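Flowers on a Small Shelf: Project Report
Waltraud Prantl, October 15, 2022

What I wanted to do

My project (I named it Brudora) was about arranging fake flowers around a little wooden shelf on a table. I wanted red, white and blue ones, and glass to stand them in. I started a list of layouts and got to 5 before I ran out of paper!
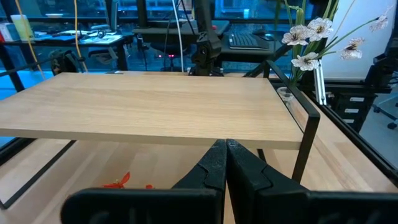
The shelf and the table

I love that the shelf and the tabletop are both light wood, so the flowers get all the attention. The shelf has a thin black frame under it.
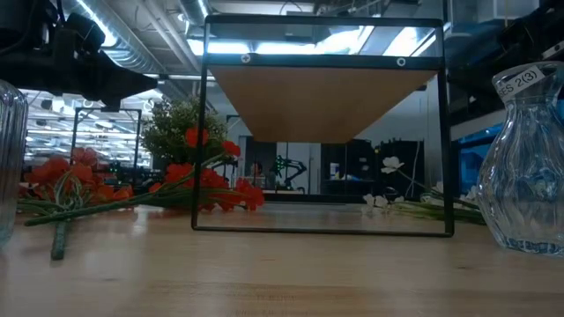 Red was my favorite color to work with, but those blooms spread out wide and take up a ton of room. Long stems are a pain too, and I'd trim them next time.

Trying the colors together

I sketched the blue and white bunch lying low and the little potted plant farther back, kind of like a tiny garden. 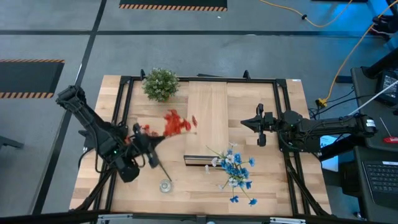

Red flowers on the left, blue and white ones by the shelf.

My teacher asked if the shelf itself looked nice with nothing near it, and I think it does. The black edges make it look like a picture frame from the front.
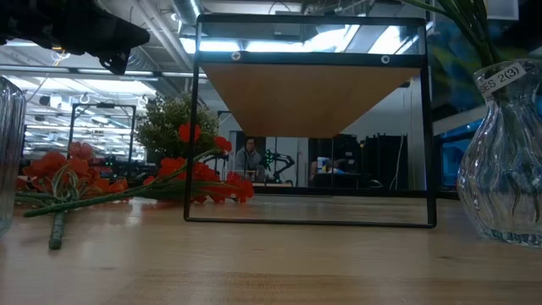
For the next round in April I want shorter stems and one more color, maybe yellow.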